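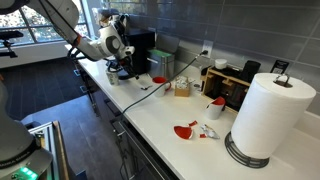

창가 쪽 조리대

커뮤니티 > 개발 질문 > 빌드·테스트
검색어를 입력하세요 검색 상세검색

Gradle 통합 테스트가 CI에서만 멈춥니다

flarkham
안녕하세요, 눈팅만 하다가 처음 글 남겨 봅니다. 로컬에서는 통합 테스트가 40초쯤이면 끝나는데요, CI에만 올리면 DB 컨테이너 뜨는 단계에서 한참 서 있다가 타임아웃으로 죽습니다. 제한 시간을 90초로 늘려 봐도 똑같고, 로그에는 에러가 한 줄도 없어요. 화요일에 러너 이미지를 올린 뒤부터 그런 것 같긴 한데 확신은 없습니다. 혹시 비슷한 일 겪으신 분 계실까요?

pakari_dev
고생 많으시네요 ㅠㅠ 저라면 병렬 실행부터 의심해 보겠습니다. maxParallelForks가 2로 되어 있으면 1로 낮춰서 한 번 돌려 보세요. 저희 팀도 포크끼리 같은 포트를 잡으려다가 조용히 멈춘 적이 있었거든요.

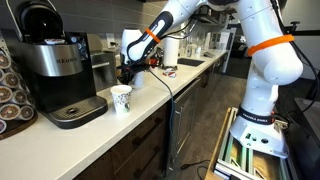

Re: 병렬 문제는 아닐 것 같아요

wahyudi_g
윗분 말씀도 일리는 있는데 저는 생각이 조금 다릅니다. 포트 충돌이면 보통 bind 에러가 남지 않나요? 포크를 줄이면 증상만 가려지고 원인은 그대로일 수 있어서 좀 걱정됩니다. 러너 안에서 도커 소켓 권한부터 확인해 보시고, --info 옵션을 붙여서 마지막으로 찍히는 줄을 올려 주시면 다 같이 보기 좋을 것 같아요.

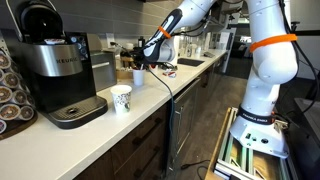 그리고 이미지를 올리면서 러너 사용자가 바뀌었다면 docker 그룹에서 빠졌을 수도 있으니 그 부분도 꼭 봐 주세요.

pakari_dev
저희 때는 재시도 로직이 bind 에러를 삼켜서 로그가 깨끗했어요. 그래도 권한 먼저 보는 건 찬성입니다!

flarkham
두 분 다 정말 감사합니다. 포크를 1로 낮춰도 그대로 멈추네요. id를 찍어 보니 docker 그룹이 안 보입니다. 관리자분께 요청드렸고, 다시 돌려 보는 대로 로그 붙여서 올릴게요.

최근 글
- 커버리지 리포트가 0%로 나올 때
- Matcombe 플러그인 버전 고정하는 법
- 테스트 픽스처 어디까지 공유하시나요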